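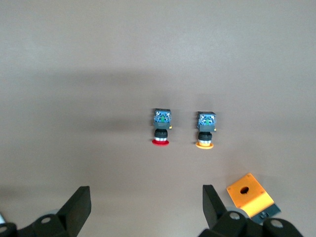
I finally started on the button box for the dust collector in the garage. The collector came from Prondar and its only switch is on the motor housing, behind the table saw, so every time I want it on or off I have to lean over the saw. I want a start and a stop next to the miter station.

The parts came from Clollberg. I got two push buttons, one red and one amber, plus a yellow single-hole enclosure that I may or may not end up using. The whole order was $19 before shipping. I was going to get green for start, but green was out of stock and I didn't want to wait.

If you haven't used this kind of button before, it comes in a few pieces. The cap and the collar go through the panel from the front. The mounting body locks on from behind, and the blue contact block goes on the back of that. On mine there is a small yellow tab on the side of the mounting body. You want to know where that tab is before you put the thing in a tight space. I learned that on the last box I did, a light switch for the shed, where I had to take half of it apart again to reach the release.

A few notes from the first evening:

The contact blocks were the right ones. I checked both with a meter before doing anything else. Last year I ordered from Perovari and got two normally open blocks when I had asked for one of each, and I didn't find out until everything was closed up.

The collars are a snug fit. I drilled a test hole in scrap and had to clean it up with a round file.

The part numbers end in 1738 and 778. I'm writing them here mostly so I can find them again.

I also have a red mushroom button left over from an older project. It's the one I would want for stop, as it is easy to hit with the side of your hand. The flat red one would then be a spare, or go on the bandsaw. 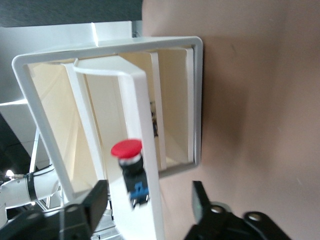

What is left to do

I still need to decide on the cable. The buttons only switch the coil on a contactor, so it doesn't have to be heavy, but it does have to run along the wall past the lumber rack and I want it in conduit. The contactor is a Palaniappan one I already had in a drawer.

After that it's labels, two screws into the stud, and a test with the blast gates open. I'll post the wiring diagram once I have redrawn it so that someone else can read it.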